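Home Catalog FAQ Ordering Contact

Search this site: enter keyword Go

Clurker Small Labware - Frequently Asked Questions

Last updated November 2004

I get a lot of the same emails, so I finally sat down and wrote out my answers. If yours isn't covered, write to me anyway! I'm Despina Karagiannis, I run the shop out of Traveddale, and I answer everything myself, usually in the evening after supper.

What do you sell, exactly?

Small stuff. Test tubes, racks, droppers, sample cups, bottle brushes, stoppers, the bits and pieces you need to set up a bench at home or in a classroom. I don't sell chemicals and I don't sell balances or microscopes. People ask me about microscopes every single week and I'm always sorry to say no, but I know nothing about lenses and I'd only steer you wrong.

Who buys this stuff?

All kinds of folks. Homeschool families, people with ponds, a few soap makers, somebody who grows carnivorous plants and goes through racks like you wouldn't believe (I have never dared ask). If you want to keep small tubes upright and small amounts of things apart from each other, you're my customer.

Which test tube rack should I get?

The plain white plastic one, nine times out of ten. It has open sides so you can see what's going on in the tubes, it rinses off in the sink, and it's narrow enough to leave you some table to work on. I also carry a wood rack, and it's a handsome thing, but it stains if you so much as look at it with food coloring in your hand. Get the wood one if it's going on a shelf to be admired.

Will my tubes fit the holes?

Measure the outside of the tube, just under the lip. Not the lip itself! That's where everybody goes wrong, me included, back when I placed my first order with Zonon and ended up with a carton of racks that didn't fit a thing I had in stock. The lip is supposed to be wider than the hole on some styles, that's what keeps the tube from dropping through. If you're between sizes, go up. A tube that leans a little is fine, and one you have to twist to get out is going to end up on your floor.

How should I lay out my table?

There's no official way, but I can tell you what I do. Rack to the left, whatever I'm measuring into toward the middle, and the things I've finished with off to the far side. I'm right-handed, so flip it if you're not. Mostly I try to keep everything in a loose row instead of bunched up, so I never have to reach over the rack to get to something behind it. Reaching over is how sleeves catch tubes. Ask me about my good gray sweater sometime.
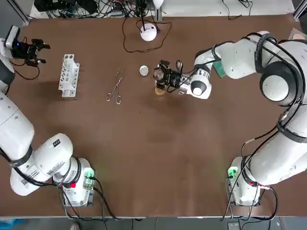 White rack and a small translucent cup above a brown tabletop.

Do I need a special table?

No. A kitchen table works, a folding table works if it doesn't wobble. I do like a darker top, white racks and see-through cups show up better on it and you're less likely to put your elbow on one. Cover it if you care about the finish. An old vinyl tablecloth is fine, just pull it flat, because a rack sitting on a wrinkle will rock.

What are the little cups for?

Oh, I love the little cups. They're for small amounts of anything - a sample you've just scooped, a rinse, a pinch of powder waiting its turn. You can see light through them, so you can tell how full they are without tipping them. They weigh next to nothing, though, and that's the one complaint I hear. An empty cup will scoot right off the table if you open a window. Put something in it or set it behind the rack.

Some of my cups look a little yellow at the bottom. Are they bad?

Depends. If they came that way, it's usually just the plastic, which can look tinted where it's thicker. If they turned that way on you, it's probably from whatever you've been keeping in them. Tea does it, iodine does it in a hurry, and pond water does it if you forget the cup on the windowsill over vacation. A tinted cup is still good for plenty of jobs. I'd just stop using it for anything where you're judging color, and keep a couple of clear ones back for that.

Can I boil the racks or put them in the dishwasher?

Please don't boil them. The top rack of the dishwasher is okay with the heated dry turned off. I lost a whole batch in October by leaving heated dry on, and they came out with a sort of smile to them, both ends curled up. They still held tubes if you weren't fussy, so I put them in the bargain box at $2 each and they were gone by the end of the week. You people are wonderful.

How do I clean the holes?

A bottle brush and dish soap. Push it through from the top, then turn the rack over and go through again from the bottom. If something has dried on, soak the rack overnight in warm water first. Skip the steel wool, it scratches the plastic and then the scratches hold on to dirt forever.

How do I clean the tubes, then?

Same brush, only gently, and keep your thumb off the bottom of the tube while you're pushing. Rinse more than you think you need to. Let them drain upside down on a towel, and don't put them away until they're dry inside or you'll have little spots to scrub off next time.

Is any of this safe for food?

I don't sell it as food-safe, so treat it as not. And once you've used a cup for a sample, it never goes back in the kitchen, no matter how well you washed it. I keep mine in a separate drawer with tape across the front. My nephew still managed to eat pudding out of one, but it was a new one, thank goodness.

Do you sell sets?

Yes, now I do! The starter set is a rack, tubes to fill it, a handful of cups and a brush. Charalambos Chrysikopoulos, who teaches the Saturday science club at the Chatzigeorgiou hall, talked me into putting it together after he'd ordered the same list from me 3 times running. He also talked me into adding the brush, and he was right, I used to leave it out and then everybody paid shipping twice.

How much is shipping?

It's $5 flat for anything that fits in my small box, and nearly everything does. Wood racks cost more because of the weight. I pack in newspaper, so you get some free reading with it, though the news will be old.

How much do you keep in stock?

More than 600 cups at last look, so no need to hurry on those. Racks come and go. If the catalog says "ask," it means I'm waiting on a carton and would rather not take your money until I see it on my porch.

Something came broken. What do I do?

Just tell me. You don't need to mail it back. A tube gets cracked now and then no matter how much newspaper I use, and I'd much sooner drop a new one in the mail than have you packing up broken glass. Let me know which size it was and I'll send it with the next day's orders.

Can I come by and pick things up?

If you're near Traveddale, sure, but email first. It's my house, and if I'm out back I won't hear the bell. Bring a tube along if you're trying to match a rack. I've got one of each rack out on the table and we can try them until something fits.

Do you take school purchase orders?

I do. Put the teacher's name on it as well as the school's, please, or the box ends up sitting in the office.

Sign up for the Clurker newsletter! Enter your email address Subscribe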